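搜索本站 输入关键词 搜索

Clolau 桌面版评测：网络图布局与边捆绑

作者 Gayan Barua

分享 12 评论 5

Clolau 是 Heven 推出的网络图绘制软件，桌面版可以离线运行，授权按机器绑定。我从二月开始用它替换原来的一套脚本，主要处理引文网络和设备拓扑两类数据。本文讨论布局引擎、边捆绑、标签避让、数据导入和导出，不涉及在线协作模块，我没有购买那个模块。

测试数据

主测试图有 2184 个节点，来自一份期刊引文数据，边有向、带权，权重为引用次数。节点属性包括年份、学科代码和机构。图中有一个很大的弱连通分量，其余为小分量和孤立点。度分布偏斜严重，少数综述文章的入度远高于其他节点，这类数据对力导向布局不友好，适合用来观察软件在中心节点附近的处理。

第二份数据是一个机房的链路拓扑，规模小得多，层次清楚，有明确的根节点。用它主要看分层布局和正交走线。

两份数据都先存成纯文本边表，再分别转成 GraphML 和 Heven 自己的 Evel 格式。Evel 是带索引的二进制格式，文档公开了头部结构，没有公开索引块的结构。第三方工具目前只能读取节点和边，读不到已保存的坐标。

布局引擎

软件内置的引擎叫 Nisbet，在菜单里以独立组件出现，有自己的版本号，升级时也可以单独升级。Nisbet 提供力导向、分层、径向和基于应力的四种布局。默认是力导向。

力导向布局采用多级策略：先把图逐层粗化，在最粗的一层上求初始位置，再逐层展开并细化。斥力用四叉树近似，近似阈值可以调整，参数名叫“开角”。开角调大，计算变快，远处节点群之间的斥力误差也随之变大。默认值偏向速度。在引文网络上，默认开角会让外围的小分量贴得过近，有几个分量的包围盒互相重叠。调小之后重叠消失，计算时间明显变长，仍在可以接受的范围内。

引擎对随机种子的处理值得说明。种子可以固定，固定之后在同一台机器上重复运行，坐标逐位一致。换一台处理器核心数不同的机器，结果会有微小差异。原因在于多线程下斥力累加的顺序不同，浮点加法不满足结合律。文档在附录里提到了这一点，并给出“确定性模式”开关，打开后累加顺序固定。代价是并行效率下降。做论文插图或者需要归档的图，建议始终打开。

收敛判据有两种可选：按能量变化率，或按最大位移。能量判据在度分布偏斜的图上容易过早停止，此时中心节点周围已经稳定，外围的链状结构还没有展开。改用最大位移判据后，链状结构能够展开，但个别度为一的节点会在平衡位置附近来回振荡，使迭代一直跑到上限。Nisbet 没有对单个节点做自适应步长，至少界面和文档里都看不到。我的做法是先用能量判据跑完，再把结果作为初始位置，换应力布局做一次细化。

应力布局的质量比力导向稳定。它以图论距离作为目标距离，求解时使用稀疏化的枢轴采样，枢轴数可调。枢轴太少，远离枢轴的区域会出现折叠，表现为两条本应分开的支路叠在一起。软件不报告残余应力，只显示一个进度条。对于需要比较两次布局优劣的用户，缺少这个数值是个实际障碍。我另写了脚本，从导出的坐标重新计算归一化应力，这件事本来应当由软件完成。

边权到距离的映射也需要留意。引文次数越多，两篇文章应当越近，因此权重要先取倒数或者做其他单调递减变换。Clolau 的导入对话框里有“权重含义”一项，可选“相似度”或“距离”。选“相似度”时软件内部取倒数，没有别的变换可选。引用次数跨度大的时候，倒数会把强边压得极短，几个节点几乎重合。我改为在导入前自行计算对数变换，再以“距离”导入。

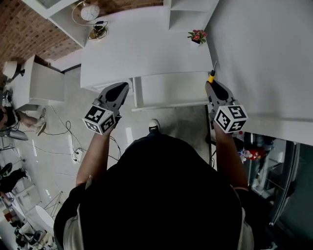 分层布局的表现要好一些。机房拓扑导入后，层次划分与设备角色基本吻合，交叉数量少。层内排序采用重心法加局部交换，长边拆成虚节点后拉直的效果也不错。正交走线有两处缺陷。第一，端口约束只能指定边从节点的哪一侧出，不能指定同侧端口的先后顺序，交换机的端口编号因此无法与图上的位置对应。第二，在走线密集的区域，平行线段的间距会被压缩到线宽以下，打印时粘成一条粗线。间距参数有下限设置，但在空间不足时软件会忽略它，也不给出提示。

径向布局只在树状结构上可用。遇到有环的图，软件先取生成树，其余边以弧线补画。生成树的选取规则没有说明，同一份数据改变边表的行序，得到的生成树不同。

边捆绑

边捆绑是 Heven 在产品页上着重介绍的功能。实现方式有两种：层次式和基于力的。层次式要求节点带有分组属性，边沿着分组树的路径弯曲，弯曲程度由一个张力参数控制。用学科代码作为分组，引文网络的跨学科引用能显出几条主要走向。张力接近上限时，所有跨组边都汇到根节点附近，已经分不清起点和终点，这是该方法本身的性质，与软件无关。建议把张力设在中等偏低，再配合透明度。

基于力的捆绑不需要分组，把每条边细分成若干控制点，让相容的边互相吸引。相容性由夹角、长度、位置和可见性四项相乘得到，阈值可调。该方法计算量大，Clolau 用了图形处理器加速，在主测试图上运行两分钟以内得到结果。关闭加速后我等了很久，中途取消。取消操作本身正常，没有丢失之前的布局。

捆绑会制造不存在的视觉路径，审稿人经常就此提问。软件提供了“歧义检查”面板，鼠标悬停在某一束上时，高亮该束包含的全部边和端点。这个面板在屏幕上有用，在静态图里无法体现。如果最终产物是印刷品，我倾向于不用捆绑，改为过滤弱边。

过滤功能包括按权重阈值、按度数、按属性和按“骨干”提取。骨干提取使用显著性检验：对每个节点，检验其各边权重相对于均匀分配的偏离程度，保留显著的边。这一项实现正确，我用自己的代码核对过，保留的边集完全一致。有向图里，入边和出边分别检验，再取并集，文档写明了这一点。过滤之后软件会问是否删除新产生的孤立点，默认为保留。

标签避让

标签一直是网络图里最费时的部分。Clolau 的避让分两步：先按优先级贪心放置，再用模拟退火调整。优先级可以绑定到任意数值属性，也可以手工锁定。候选位置有八个方位，另加一个居中位置。锁定的标签在后续布局中跟随节点移动，偏移量保持不变。

中文标签存在问题。软件计算文本包围盒时，对全角标点使用了半角宽度，含有书名号或全角括号的标签会比计算值宽，与相邻标签重叠。我的文章题名里这类符号很多，最后只能把避让边距整体加大。竖排不支持。字体回退规则也不可配置，遇到主字体缺字时，回退到系统默认字体，同一个标签内会混用两种字形。

引线可以自动生成，样式只有直线和单折线。引线与边的颜色默认相同，在密集区域很难区分，需要手动改色。改色设置保存在工程文件里，不保存在样式模板里，每个新工程都要重设一次。 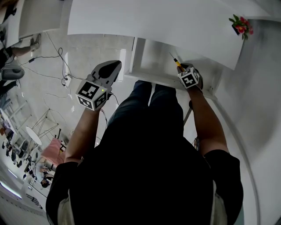

白色置物架前，左手握持手持夹爪，夹爪上装有标记方块。

数据导入

支持的格式包括 GraphML、GML、边表、邻接矩阵和 Evel。边表的解析器较为严格：分隔符必须统一，引号必须成对，编码自动识别失败时按 UTF-8 处理。出错时能给出行号，这一点比我之前用的工具好。重复边默认合并，权重相加，也可以改为取最大值或保留为多重边。自环保留，但在力导向布局中不产生力，绘制时画成小圆弧，圆弧半径不可调。

节点属性可以另表导入，按键列连接。键列的数据类型必须一致。我的机构代码有前导零，节点表里被识别成整数，前导零丢失，连接后大量节点的属性为空。导入预览里可以逐列指定类型，但预览只显示开头的若干行，问题行不在其中时不容易察觉。建议一律手动指定为文本。

时间属性支持年和完整日期两种粒度，没有月粒度。设置时间轴后可以播放动态网络，各时间片的布局以前一片的坐标为初值，加一个锚定力来保持稳定。锚定力太弱时画面跳动，太强时新出现的节点挤在原有节点的空隙里，看不出它们自身的结构。这两个目标互相冲突，软件给了一个滑块，没有给出度量，只能靠目测。

布局之外的计算

软件附带常用的中心性指标：度、接近、介数、特征向量和 PageRank。介数可选精确算法或采样估计。有权图的介数以最短路计算，这里使用的距离与布局使用的距离是同一列，不能分别指定。如果布局用了对数变换后的距离，介数也会跟着用，结果与按原始引用次数计算的不同。这一点很容易被忽略，界面上没有任何提示。正确做法是把工程另存一份，用原始列算完指标，再把指标作为节点属性导回来。

接近中心性在不连通图上的处理有两种约定，一种只在分量内部计算，一种用调和平均。Clolau 使用前者，列名却写作“接近（归一化）”，没有说明归一化的分母是分量大小还是全图大小。我用小图反推，分母为分量大小减一。小分量中的节点因此得到偏高的数值，排序时会排到前面。引文网络里有不少只含两三篇文章的分量，按该列排序得到的前列几乎都是它们，没有解释价值。

特征向量中心性在有向无环部分会退化为零，软件照实输出零，没有警告。引文网络接近无环，这一指标基本不可用，改用 PageRank 即可。PageRank 的阻尼系数可调，悬挂节点的处理按均匀跳转，与通行做法一致。

脚本接口

脚本接口以 Python 包的形式提供，需要桌面程序在后台运行，通过本地端口通信。包里的函数与菜单项一一对应，命名规律，参数名与界面文字一致，学习成本低。批处理时有两个限制。一是同一时刻只能打开一个工程，并行处理多份数据需要多个授权。二是布局函数为阻塞调用，没有回调，也读不到中间状态。想记录每一轮迭代的坐标，只能把最大迭代次数设为一，然后在循环里反复调用，而每次调用都会重新做粗化，结果与一次跑完不同。

错误信息分为软件层和引擎层。软件层的错误带有说明文字，引擎层的只有编号，要去查 Nisbet 的错误码表。该表随安装包附带，位置在文档目录的子目录里，搜索功能检索不到它的内容。 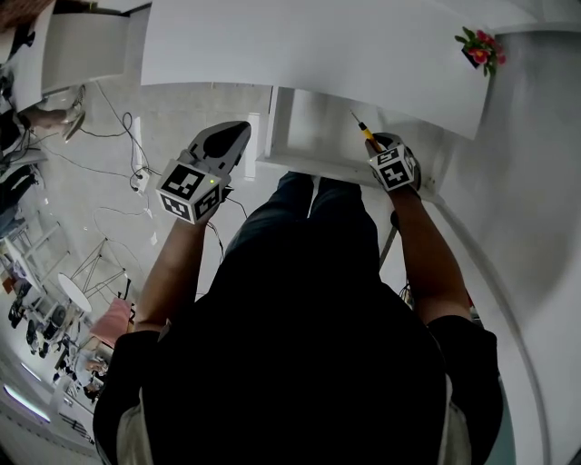

日志默认只记录警告以上的级别。调到调试级别后，每次布局会写出粗化层数、每层节点数和各层耗时，这些信息对调参很有帮助，建议常开。日志文件不会自动轮换，长期批处理时要自己清理。

导出

矢量导出支持 SVG 和 PDF。SVG 结构整洁，节点、边、标签各为一组，每个元素带有与数据中键值一致的标识，便于后期用脚本修改。基于力的捆绑边导出为折线，控制点很多，文件体积随之膨胀，在排版软件里打开缓慢。导出对话框里有“曲线拟合”选项，打开后把折线拟合成三次贝塞尔曲线，体积下降很多，肉眼看不出形状差异。该选项默认关闭，且不记忆上次的选择。

PDF 导出会嵌入字体子集。透明度以软遮罩方式写入，部分印刷流程不接受，需要先做拼合。如果期刊对 PDF 版本有要求，建议从 SVG 转换，不要直接用软件的 PDF。

位图导出可以指定分辨率，抗锯齿质量正常。超大画布分块渲染时，块边界上的半透明边会画两遍，出现一条颜色略深的细线。Heven 的支持人员答复说已经登记，没有给出修复时间。临时办法是关闭分块，前提是显存足够。

颜色映射

连续型属性的配色方案包含几种感知均匀的色带，也保留了彩虹色带，后者排在列表末尾。离散型属性最多自动分配十二种颜色，类别再多就循环使用，循环时不提示。学科代码的类别超过了这个上限，两个毫不相关的学科用了同一种颜色，我在核对图例时才发现，图例把这两类分别列出，色块一样。应当先合并小类别再映射。

节点大小可以映射到面积或半径，默认为面积。映射函数可选线性、平方根和对数。图例能够正确反映所选函数，刻度值自动取整。边宽的图例没有实现，只能手工绘制。

授权与文档

桌面版为永久授权，含一年升级，布局引擎的升级包含在内。授权与机器硬件绑定，更换主板后需要联系支持部门重置，我更换过一次，重置在当天完成。教学授权另有价格，条款规定导出的图不得用于商业出版物，大学出版社是否属于商业出版物，条款没有定义。

文档分为用户手册、引擎参考和脚本参考三部分。引擎参考质量最高，各算法注明了出处和与原文不同的地方。用户手册更新滞后，有两处界面描述与当前版本不符：过滤面板的位置，以及确定性模式开关的名称。中文界面的翻译大体可用，“stress”在布局菜单里译作“应力”，在日志里译作“压力”，检索时要两个词都试。

评分

布局质量四分，边捆绑四分，标签三分，导入导出三分，脚本接口三分，文档四分，满分均为 5 分。

适合的用户是图规模中等、需要可重复结果、并且愿意自行补写少量校验脚本的人。以中文标签为主要内容的用户，应当先用试用版检查全角标点的重叠情况。只画层次拓扑的用户，在端口顺序可以指定之前没有必要购买。

测试中使用的应力计算脚本可以来信索取，输入为节点坐标表和边表，输出为归一化应力值。不连通的节点对不计入求和，孤立点在读入时剔除。

评论 5 分享 12

联系我们 | 版权所有 | 返回顶部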